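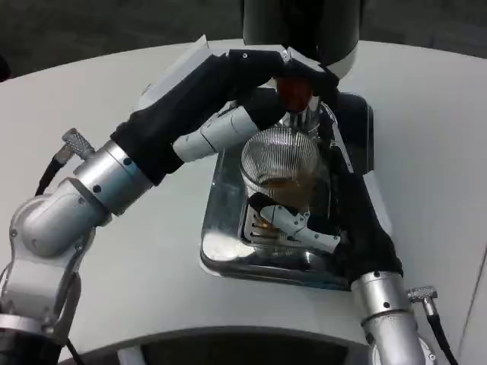
Ticket 3193 - Tea cell, left hand drops short on the pour
Status: Closed
Site: Astholm, ground floor counter
Opened by: front desk
Assigned to: Shoaib Cheema
Priority: Normal

Reported problem

Cell stops partway through the serving cycle with "L grip target not reached". Started in February after the counter was moved closer to the window. Restarting clears the message and the cell will serve a few cups before it stops again. Front desk says it got worse over the week. No damage seen. No other messages on the panel.

First reply - Shoaib

Please leave the cell powered but put it in hold. Don't home the arms by hand, I want to read the joint positions where they stopped. Also please tell me which program is loaded. It should be Kuvness serve, version 2. If it says Baloch, that is the old coffee program and somebody has picked the wrong one from the list.

Front desk: It says Kuvness serve 2. Arms left where they are.

On site, 9:40

Read the positions off the controller. Left wrist is where the program asked it to be, so the arm is going to the right place. The things on the table are what have moved. Checked the drip tray against the taught position and it sits to the left and slightly turned. The program has no way of knowing that. Both hands work to points taught from the tray, and the left one has very little room around the red knob before the fingers close on air or push it sideways.

Also checked, all fine:

Cable connectors at both wrists, finger tight plus a quarter turn, no play
Screws on the silver joint housings, none backed out
Left sleeve, no folds caught in the wrist
Finger links on both hands, free through the full range

The right sleeve had ridden up a little. Pulled it straight and fastened it again. I don't think it had anything to do with this fault.

10:15

Set the tray back to its marks and ran the left hand in slow mode, one step at a time. The stop before the grip looked good by eye but the fingers still closed slightly late. Went into the tool settings and found the left hand offset had been zeroed. The log shows a settings restore on the day of the counter move. The right hand offset was still there, so only half of the restore went in. Entered the left values again from the commissioning sheet and saved. 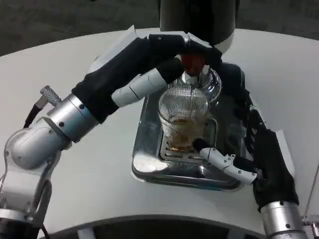
Left hand on the red-orange knob, glass on the drip grate, with the offset entered again.

10:50

Ran the pour at half speed. Two things to watch if you do this yourselves:

The glass has to stand on the slotted grate, near the middle. If it is on the polished part of the tray the pour point is wrong.

The right hand should be clear of everything while the left hand pours. If it stays close to the glass, stop the cycle and call me, as that means the handoff step was skipped. 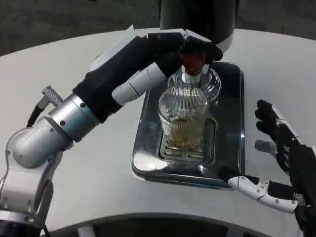

Pour step. Left hand tilting the bottle over the tumbler, right hand open and off to the side.

11:30

Full speed, 30 cycles back to back with the same glass, emptied between runs. No stops. Grip reached on every one. Saved a backup of the settings to the controller and a second copy on the site laptop, in the folder called Futon (not my choice of name, it was already there and the Baloch files are in it too).

Question from front desk

Can we lift the tray out to clean it, or will that set it off again?

Shoaib: Yes, lift it out, it needs it daily. Put it back against the two stops and push until it doesn't move. I put new tape along the front edge so you can check it. If the tape line shows a gap, push it back again before you start the cell. Use a soft cloth on the tray and keep water away from the sleeves. If a sleeve gets tea on it, swap it for the spare and send me the dirty one.

Question from front desk

Is it OK to move the counter again? They want it back where it was for an event.

Shoaib: Power down first and wait for the arms to rest in park. Move the whole table with the base, never by the arms. Afterwards run "check points" from the service menu before serving anyone. It takes over 2 minutes and it will tell you if a hand is out. Don't use "restore settings". I have put that behind the service code for now.

Follow-up

Front desk reports a normal week. One stop, and that was the glass missing from the grate. Counter was moved back and check points passed on both hands.

Cause: left hand tool offset lost in a partial settings restore, made worse by the tray being off its stops.
Fix: offset entered again, tray reset and marked, backup saved.
Parts used: tape.
Still open: find out why the restore only wrote the right hand. Moved to a separate ticket.

Closed by Shoaib Cheema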